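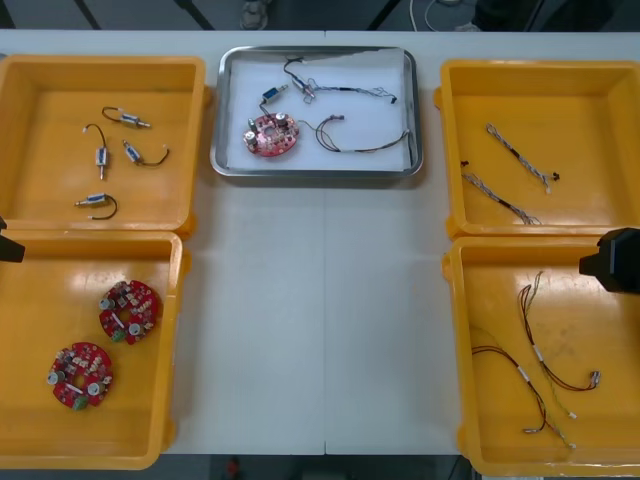 第6期

Dresamano 常见问题：双臂套件装配的感知、规划与控制

本页整理的是使用 Dresamano 做小件配套和装配时常被问到的问题，以软件部分为主。机械安装、气路和电气接线请看各自的安装手册。文中提到的 Wistach 是任务规划模块，Daly 是运动控制模块，Drallomum 是日志与回放工具，三者随 Dresamano 一起安装，也可以分开升级。感知部分由潘素琴维护，规划和控制部分由秦佳慧维护。更新日期：2025年12月25日。

一、布局与配置

工作台上的料盘一定要按固定位置摆放吗？

不需要精确到毫米，但要和布局文件里的分区一致。默认布局是左右两侧各一列黄色塑料料盘，中间靠上放一个不锈钢托盘作为装配区。布局文件只规定每个料盘属于哪个区、里面应当出现哪一类零件，料盘的实际位姿由相机在任务开始时识别。料盘整体挪动一两个指宽，系统会自己修正。左右对调则会报“分区不符”，需要人工确认后才能继续。

料盘可以换成别的颜色吗？

可以。换色以后要重新做一次分割标定，在配置界面选“料盘”，再选“重新取色”，按提示把空料盘放到相机下即可。避免使用白色料盘，白色和台面太接近，边沿提取不稳定。浅灰色料盘能用，但要把边缘阈值调低一档。

台面中间有拼缝，会影响识别吗？

台面由两段拼成时，拼缝在图像里是一条很淡的直线。早期版本偶尔会把它当成料盘边缘。现在的版本在空台标定时会把固定不动的线条记入背景，之后不再参与边缘拟合。移动过工作台或者相机支架以后，空台标定必须重做。

相邻两个料盘靠得很近，会不会被识别成一个？

上下两个料盘的边沿相接时，外轮廓确实会连在一起。感知模块先找外轮廓，再在内部找盘底，最后按盘底的数量拆分，所以一般没有问题。夹爪正好挡在两个料盘交界处的时候，拆分结果的置信度会下降，此时系统沿用上一次没有遮挡时的结果，并在界面上把这两个料盘标成虚线。虚线状态下可以继续取料，但不能修改布局。

为什么装配托盘里要垫一张白纸？

不锈钢盘底反光强，细导线落在上面很难分割。垫纸以后背景均匀，黑色和深红色的线都比较清楚。纸不要有格线或印刷文字，也不要翘边。纸张盖不满盘底也可以，在配置里把“有效装配区”画在纸的范围以内就行。

相机视野里能看到地面，需要遮住吗？

不需要。布局文件里有一个“台面多边形”，多边形以外的像素在预处理时就丢掉了，地上的线缆、掉落的小件和走过的人都不会进入识别。如果日志里反复出现台面以外的检测框，多半是多边形没有跟着相机一起更新。

二、感知

系统怎样区分零件类别？

每一类零件对应一个模板组，模板组里包含外形、颜色分布和若干张不同姿态的样图。以目前最常见的配套任务为例，零件有蓝色和银色相间的小型电磁铁、红色环形电路板、灰白色编织线束，以及深红、黑、绿几色导线组成的较长线束。前两类是刚体，用外形匹配；后两类是柔性件，用中心线提取。两条路径的结果最后合并到同一张零件表里。

电磁铁带着一小段黑色引线，识别框总是偏，怎么办？

引线弯曲方向每次都不一样，如果把引线也算进外框，中心就会偏。请在模板编辑器里把金属本体单独圈成“刚体区”，把引线圈成“附属柔性区”。抓取点只从刚体区里计算，附属柔性区只用来做避让。旧版本导入的模板没有这个区分，要手动补一次。

补完以后可以用 Drallomum 回放一段旧数据检查效果。各个电磁铁不管横放、竖放还是斜放，十字标都应当落在金属本体上。仍然有偏移的，看一下刚体区是不是把推杆也圈进去了。推杆可以保留在模板里，用来判断朝向，但要单独标成“朝向特征”。

两个相同的零件挨在一起时会不会漏检？

刚体零件之间只要有可见的缝隙就能分开。完全贴紧或者互相压住时，系统会给出一个“粘连”结果，只抓最上面、轮廓最完整的那个，抓走以后再重新识别剩下的。引线互相搭着不算粘连，但会触发下一条所说的避让检查。

线束交叉或者绕在一起，系统怎么处理？

中心线提取模块在交叉处保留多种走向，根据颜色连续性和弯曲程度打分，取分数最高的一种。分数接近时标为“走向不确定”，规划模块收到这个标记以后，只允许从接头一端起夹，不允许从中间起夹。从接头起夹再缓慢上提，线束大多会自行展开，然后重新拍一次图。

打了结的线束不在支持范围内。系统不会去解结，会把它标成异常件，由操作人员处理。

线束两端的接头颜色不同，模板要做几份？

一条线束只做一份模板，里面可以定义两个端点。白色小接头、灰色接头、银色金属接头和黑色小插头都已有预置端点类型，直接选用即可。一端是散开的细线头、另一端才有接头的情况，把散开的一端设为“裸端”，裸端默认禁止夹取。

料盘底部有反光，会误检吗？

光面塑料盘在顶灯下会有一块亮斑。亮斑本身不会被当成零件，但零件的一部分落进亮斑时，边缘会变弱。可以采取的办法有：给顶灯加扩散板；在感知配置里打开“双曝光”；把料盘略微转一个角度。双曝光会让每次识别变慢一点，对节拍有要求的工位建议先处理灯光。

环形电路板的朝向怎么判断？

板子本身是圆环，外形上看不出朝向，要靠板边的绿色接线端子。模板里必须把端子标成朝向特征，缺少这一项时，编辑器保存时会提示“旋转对称”，请不要忽略。端子被夹爪或线束遮住的时候，系统改用银色圆柱形电容的分布来估计，精度差一些，够抓取用，不够插接用。插接之前一定会再拍一次没有遮挡的图。

需要多少张样图才能新增一类零件？

刚体零件用 5 张不同姿态的样图就可以生成初始模板，柔性件需要更多，具体以编辑器里的进度条为准。姿态差异比数量重要，同一个姿态连拍很多张没有帮助。随安装包提供的公共样图库里有 500 多张标注好的图，可以作为背景样本使用，不建议直接拿来充当自己零件的模板。

三、任务规划

Wistach 和控制模块之间是什么关系？

Wistach 决定先取哪个零件、由哪只手臂去取、放到装配区的什么位置，输出的是一串带前置条件的动作。Daly 接收这些动作，负责轨迹、力和速度。Wistach 不关心关节角，Daly 不关心任务顺序。调试时按这个分界去找问题，会快很多。

两只手臂怎样分工？

默认按区域分：左侧手臂负责左列料盘，右侧手臂负责右列料盘，装配托盘是共享区。共享区同一时间只能由一只手臂进入，除非动作带有“协同”标记。典型的协同动作是一只手压住电路板，另一只手整理线束。

也可以按能力分。如果两侧夹爪的指尖不一样大，请在工具表里填清楚各自的开口范围和指尖宽度，Wistach 会据此排除不合适的组合。工具表留空时，两只手臂会被看成完全相同，小指尖能进的地方大指尖未必能进，由此造成的规划失败在日志里显示为“接近路径受阻”，容易误判成标定问题。

可以调整装配顺序吗？

可以。顺序写在任务文件里，形式是零件之间的先后关系，没有写出关系的零件由 Wistach 自行安排。一份常用的任务文件只规定了三条：电路板先于电磁铁，电磁铁先于线束，短线束先于长线束。其余由系统按当时的遮挡和距离来选。

先后关系不能成环。保存时会检查，有环的文件存不下来，界面会列出涉及的零件名。

托盘里已经有一部分零件，任务能从中间开始吗？

能。启动时选“从当前状态继续”，感知模块会把装配托盘里已有的零件和任务目标对照，已经到位的跳过，没有到位的补齐。对照的依据是零件类别、位置和朝向，不检查电气连接。也就是说，电磁铁的引线靠近电路板，与引线已经接好，在系统看来可能是同一种状态。对接线有要求的工序，应当在任务文件里加一个人工确认点。

对照结果会在屏幕上显示出来，操作人员确认以后才开始动作。这一步不能关闭。

某个料盘空了会怎么样？

Wistach 在每次取料前重新核对零件表，发现目标类别没有可用件时，先做不依赖该零件的步骤，全部做完以后再停下来等待补料。补料后不用重新标定，按“继续”即可。补料时请不要把手伸到正在运动的区域，安全光幕触发以后需要人工复位。

规划时间突然变长是什么原因？

最常见的原因是线束的避让体积太大。柔性件默认按包围盒避让，一条斜放的长线束会占掉大半个料盘，可行的接近方向所剩无几，搜索就慢。把避让方式改成“沿中心线”，通常能恢复正常。其次检查任务文件里有没有多余的协同标记，每多一个，搜索空间都会明显增大。

四、运动与力控制

夹取电磁铁时夹持力应该设多大？

以工具厂家给出的范围为准，从低往高试。Dresamano 的预置参数分为 3 档，轻、中、重，电磁铁用中档，线束接头用轻档，电路板用轻档并且只夹外沿。重档是给金属结构件准备的，请不要用在带引线的零件上。

夹爪停在料盘上方不动，是死机了吗？

多数情况不是。夹爪在料盘上方的停留点叫“预抓取位”，到达以后要等待三个条件：最新一帧识别结果、另一只手臂让出共享区、力传感器归零完成。界面右下角的状态栏会写明正在等哪一个。超过设定的等待时间仍未满足，任务会转入暂停，手臂退回安全位。

状态栏什么也没有写，而手臂又不动，请导出日志联系我们。

放下线束的时候总是回弹，接头偏离目标位置，有没有办法？

先把释放高度降低，让接头接触纸面以后再松开。再把松开速度调慢。仍然回弹的，打开“放置后轻压”，夹爪会在接头附近做一次低力按压。较长的线束建议分两步放：先放靠近电路板的一端，再牵着另一端朝托盘边缘走，最后放下。任务文件里的“沿路径铺放”就是这个动作，路径点可以在图像上直接画。

铺放路径不要压在托盘卷边上。接头搭在边沿时高度估计会出错，下一次起夹容易夹空。

两只手臂会不会相撞？

Daly 以固定周期检查两臂之间的最小距离，低于阈值时减速，再低则停止。这项检查独立于规划，规划出错时仍然有效。距离计算使用工具表里的外形，更换指尖以后必须同步更新。自制的指尖如果没有三维模型，可以用长方体代替，尺寸宁大勿小。

手动示教的动作能不能和自动规划混用？

能。示教动作在任务文件里作为一个整体步骤出现，Wistach 只看它的起点、终点和占用区域，不会改动中间的轨迹。需要注意的是，示教轨迹不会跟着料盘的实际位姿变化，除非录制时选了“相对料盘”。这个选项默认关闭，旧的示教文件也无法事后补上，只能重录。

五、日志、回放与排错

Drallomum 都记录什么？

相机图像、零件表、规划结果、两臂的关节数据和力数据、操作人员的按键。各路数据用同一个时钟对齐。图像默认只保存状态变化前后的若干帧，需要完整录像时在任务文件里单独打开，硬盘占用会增加很多。

回放时能不能修改参数重新计算？

感知和规划可以，控制不可以。在回放界面选中一帧，点“重新识别”或者“重新规划”，就会用当前参数处理旧数据，结果和原结果并排显示。这个功能适合调阈值，不用占用设备。控制部分涉及真实接触，旧数据里没有新参数下的受力，所以不提供重算。

识别结果在屏幕上是对的，抓取却偏了，应当先查什么？

按下面的顺序查：相机支架是否被碰过；空台标定的日期是否晚于最近一次搬动；工具表里的指尖长度；料盘底是否变形。前面都没有问题，再做手眼标定。很多人一上来就重做手眼标定，做完偏差还在，原因往往是指尖换过而工具表没有改。

零件表里出现了不存在的零件，怎么办？

在回放界面把那一帧标成“误检”，填上实际是什么，比如反光、纸边或者线影。积累几帧以后运行“负样本更新”。不要通过提高总阈值来消除个别误检，这样会连带丢掉小的黑色插头一类本来就弱的目标。

日志可以发给外部吗？

由使用方自己决定。导出时可以勾选“去除台面以外图像”，勾选以后多边形以外的区域全部涂黑。按键记录里不含姓名，只有登录编号。

六、版本与支持

升级以后旧的任务文件还能用吗？

同一大版本之内可以直接用。跨大版本时，打开文件会自动转换并另存一份，原文件不动。七月发布的版本改了柔性件的端点定义，更早的线束模板转换以后端点类型会变成“未指定”，需要逐个选一遍。没有选完之前，相关任务不能启动。

三个模块可以用不同版本吗？

Wistach 和 Daly 的大版本必须一致，Drallomum 可以更新。安装程序会检查，但从备份恢复的系统会绕过检查，恢复以后请在“关于”页面核对一次。

没有实际设备能不能学习和调试？

可以。仿真模式支持布局编辑、任务规划和避碰检查，刚体零件的抓取也能模拟。线束在仿真里只做简化的弯曲，不模拟缠绕和回弹，所以铺放动作的参数要到设备上再调。感知部分建议用回放数据来练习，仿真渲染的图像偏干净，阈值调好以后拿到现场往往不合适。

能不能用自己写的识别程序代替自带的感知模块？

能。接口要求按固定格式输出零件表，每个零件至少包含类别、位姿、置信度和时间戳，柔性件另外包含中心线点列和端点。时间戳必须是拍摄时刻，不能用处理完成的时刻，否则 Daly 会拒收。示例程序在安装目录的 perception 文件夹里，只演示格式，没有做任何性能优化。

遇到本页没有写到的问题应该联系谁？

识别、标定和模板方面的问题请找潘素琴，任务文件、轨迹和力参数方面的问题请找秦佳慧，不确定属于哪一类的，两个人都抄送。请附上 Drallomum 导出的日志、任务文件和工具表，并写明发生问题的大致时刻。只有手机翻拍的屏幕照片时，我们通常还是要请您补发日志。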